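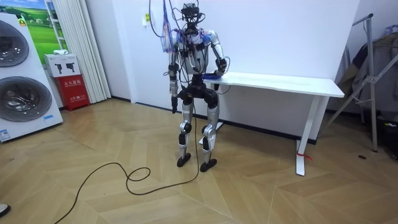

The argument over how to teach a robot a household chore usually gets settled by whoever owns the equipment. If a lab has a remote control rig, it teaches by remote control. If it has a robot with joints that can be moved by hand, somebody stands beside it and moves the joints. I have done both kinds of work, and I think we should pay more attention to the person doing the showing, and a good deal less to the total at the bottom of the spreadsheet.

Take wiping a table. It is the first chore most groups try, and it has a reputation for being easy. There is one tool, one surface and no lid to open. I spent most of a November at Huvdale on wiping alone, and I came away thinking it is one of the harder things to show well.

The trouble is pressure. When I wipe my own kitchen table, I don't think about how hard I push. I lean on a sticky spot and ease off when the cloth starts to slide. My hand knows when the cloth has bunched up under it. Put me in a chair with a controller in each hand and nearly all of that goes away. I can see the cloth, but I can't feel it. So I do what every new operator does and push too hard, or I hover and polish the air. 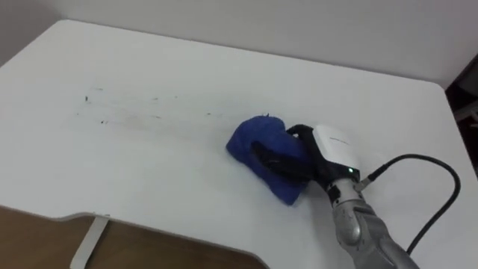
A recording made that way has my bad habits in it. The robot has no means of telling which part of the motion was the wiping and which part was me hunting for the surface. It learns the hunting too. When people say a robot looks hesitant, they are often looking at a copy of a hesitant operator.

Moving the arm by hand fixes some of this. You take hold of the wrist, you push down, and you feel the table push back. On a small arm bolted to a bench it works very well. On a humanoid it is awkward. You are standing where the robot would like to see, your own arms end up in its camera view, and you are pushing on something that has to keep its balance on two feet. It is also tiring. After an hour my strokes got shorter and my elbow started making decisions for me.

So I am not arguing that one method should win. For a standing robot, remote control is probably what we will be using for years. My complaint is with how we treat it.

Kibet Okoth trained me at Huvdale. He had a rule that a new operator recorded nothing for the first 17 hours. You drove the robot, you wiped the table, and everything you did was thrown out. I thought this was a waste of a working robot. Then I looked at what I had been doing in the third hour, and I was glad there was no chance of it being kept.

Most places don't work that way. Varunar, where I did a short contract afterward, wanted 4000 wiping demonstrations and paid by the finished piece. You can guess what it got. Operators found the quickest motion that would pass the check, which was one stroke to the left and one stroke back, and they made that motion all day. The check asked whether the cloth had crossed the marked area. It did not ask whether the table was clean. We had 3000 recordings before anyone put real dirt down, and the trained robot crossed the dirt with the cloth exactly as it had been shown and then stopped.

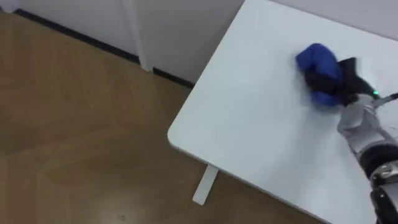
One wiping pass, with the cloth held in the gripper and pressed to the tabletop.

I don't blame the operators. They were doing a dull job under a count. But a demonstration is a piece of somebody's skill, and you can't get skill out of people by paying them to hurry. A furniture finisher or a hotel housekeeper would have spotted the problem before lunch. They would have asked what was on the table, what the cloth was for and when to turn it over. Those questions belong in the instructions, and they were in none of the ones I was given.

There is a fair answer to all this. People who build the models will say that large numbers wash out small faults, and that a careful operator is slow and costs more. They have a point. One person's perfect strokes would teach a robot to wipe like one person, at one height, on one table. You need some variety, and some of it will be messy. A recovery after a slip is worth having, as long as it is a real recovery and the person knew what they were recovering from.

What I would like to see is modest. Let operators do the chore with their own hands at the start of every shift, on the same table with the same cloth. Let them see the trained robot run, which I was allowed to do just once at Varunar. Give them a button to throw out a take without losing pay for it. And look at the surface at the end of a session, with the lights on, from the side.
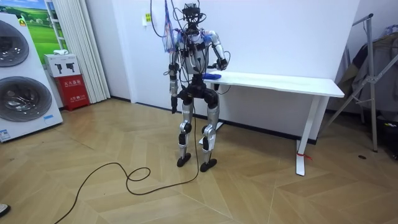
The button matters most to me. At Huvdale we had one, and on an ordinary afternoon I threw out 23 takes. Some had a dropped corner of cloth. In others I had let the arm drift up near the end of the stroke, and a few just felt wrong in a way I would have had trouble writing down. Kibet never asked me to explain them. He did ask about a shift when I had thrown out none, and we went back through that one together and found plenty to remove.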